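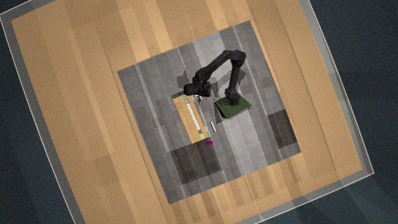

**Acclimating solid oak planks before nailing down**

**mkessel_floors**
Putting 600 square feet of solid 3/4" white oak over plywood in December. The planks have been in the house nine days. Subfloor reads 10% on a pin meter, planks read 7%. The Vorkar install sheet says to acclimate "until stable" and gives no number. Can I start nailing?

**Amegashie_M**
No. For strip under 3" wide you want the planks within 4 points of the subfloor. For wider boards, within 2. What width do you have?

**mkessel_floors**
5". So I'm one point over.

**dryline**
One point is inside the error of most pin meters. I have a Kurek and it drifts that much between the kitchen and the hall. Nail it.

**Amegashie_M**
Meter error can go either way, so the real gap could be 4. Did you set the species correction? Most pin meters ship set for Douglas fir, and both your oak and your plywood will be off until you correct them.

**mkessel_floors**
Not set. Didn't know it had one.

**Amegashie_M**
Set it and take new readings, spread over the whole floor. Log the air too. If the heat has been running at 25% RH, the planks will keep drying and you'll get gaps in January whatever the subfloor does.

**dryline**
Every solid floor gaps in winter. I put down 1,547 square feet of Brimik hickory with no acclimation at all and the gaps close by May.

**tolland_rick**
Hickory moves more than oak, so that isn't a method I'd copy. Are the bundles still strapped? If they are, only the outside boards have acclimated. Cut the straps and cross-stack with spacers.

**mkessel_floors**
Still strapped. Cutting them tonight. Readings after correction: subfloor 9, outer boards 7, middle of a bundle 8.5.

**Amegashie_M**
Give it another week stacked open, humidifier at 40%, then measure the middle boards again.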